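Vimus-Sanitaires
Fiche de données et lisez-moi, version du 13 décembre 2024

Résumé

Vimus-Sanitaires rassemble 3910 séquences courtes de nettoyage et de rangement dans des toilettes de bureau, vues depuis le poignet d'un robot. Le jeu accompagne l'essai mené chez Carretero, sur le site d'Illora, où l'équipe d'entretien partage désormais ses tournées avec une machine. La machine ne prend pas de pause. Elle ne sait pas non plus ce qu'est un rouleau de papier entamé, et il a fallu en discuter longuement.

Contact pour les données : Sidra Orakzai. Contact pour tout ce qui touche au terrain, aux plannings et aux clés : Muthu Achari.

Pourquoi ce jeu existe

La demande de départ tenait en une ligne : « soulager les agents des tâches pénibles ». Personne n'avait demandé aux agents lesquelles. La direction pensait aux cuvettes. Les agents, consultés ensuite, ont cité les seaux pleins, les escaliers et les réunions de coordination. Le robot ne fait rien de tout cela, mais il a donné lieu à plusieurs réunions de coordination.

Nous avons donc enregistré des gestes modestes : saisir un petit objet, relever ou rabattre un abattant, passer un chiffon sur une surface plane.

Ce qui a changé pour l'équipe

Avant l'essai, une tournée se faisait seul, dans l'ordre que chacun préférait. Maintenant, l'ordre est imposé par le robot, qui commence toujours par la cabine la plus proche de sa base, même quand elle est occupée. Il attend. L'agent aussi.

Un nouveau poste est apparu sur les fiches, « référent robot ». Il comprend la surveillance, la reprise en main à distance et la rédaction d'un compte rendu après chaque arrêt. Il ne comprenait pas de prime jusqu'en février. Muthu Achari a fini par obtenir que le temps de compte rendu soit compté comme du temps de travail, ce que le premier tableur avait oublié.

Côté gains, soyons précis : les agents se penchent moins pour ramasser les petits objets. Ils se penchent davantage pour regarder ce que fait la pince. Le bilan ergonomique est en cours - il l'était déjà au printemps.

Contenu

Chaque séquence comprend :
- la vidéo de la caméra de poignet ;
- l'ouverture de la pince et la position du bras ;
- une consigne en français, rédigée par un agent et relue par Sidra Orakzai ;
- un statut : réussite, échec, ou « repris à la main ».

Les consignes n'ont pas été lissées. On y trouve « enlève-moi ça » à plusieurs reprises, et nous avons gardé la formule parce qu'elle reflète assez bien l'usage professionnel. Une séquence dure au plus 60 secondes. Au-delà, l'agent présent avait en général déjà fait le travail.

Objets et situations

Le vocabulaire d'objets mêle du mobilier fixe, qui pose peu de problèmes, et de petites choses souples, qui en posent beaucoup. Les élastiques ont une catégorie à eux : minces, emmêlés, sans côté évident par où les prendre. Un agent les attrape en parlant d'autre chose. 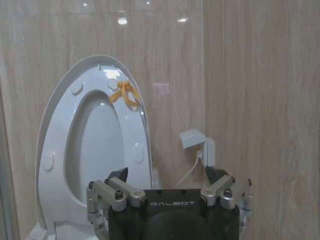

Répartition

Le jeu est divisé en 3 parties : entraînement, validation et test. Les cabines du test n'apparaissent pas dans les deux autres. Le protocole a été repris de Sonach, un projet interne plus ancien consacré aux cuisines d'entreprise, avec ses qualités et son système de nommage incompréhensible.

Limites connues

- Un seul site, un seul modèle de cabine ou presque. Un modèle entraîné ici sera très à l'aise à Illora.
- Les surfaces blanches et brillantes gênent la détection des contours. Les sanitaires en comptent un certain nombre.
- Les échecs sont sous-représentés, car les agents intervenaient avant la fin. Nous leur avions demandé d'attendre. Ils nous ont demandé qui nettoierait ensuite.
- 96 séquences sans consigne ont été conservées dans un dossier séparé. À ne pas utiliser pour l'évaluation.

Vie privée et conditions d'usage

Les enregistrements ont eu lieu cabine fermée au public, avec un panneau sur la porte. Les voix ont été supprimées, y compris les commentaires sur le robot, que certains regrettent.

L'usage est réservé à la recherche. Il est interdit de se servir des durées de séquence pour mesurer la cadence des agents ou pour justifier une réduction d'effectif. La clause a été demandée par l'équipe d'entretien et figure dans l'accord signé avec Carretero. Toute demande de dérogation est à adresser à Muthu Achari, qui répondra non.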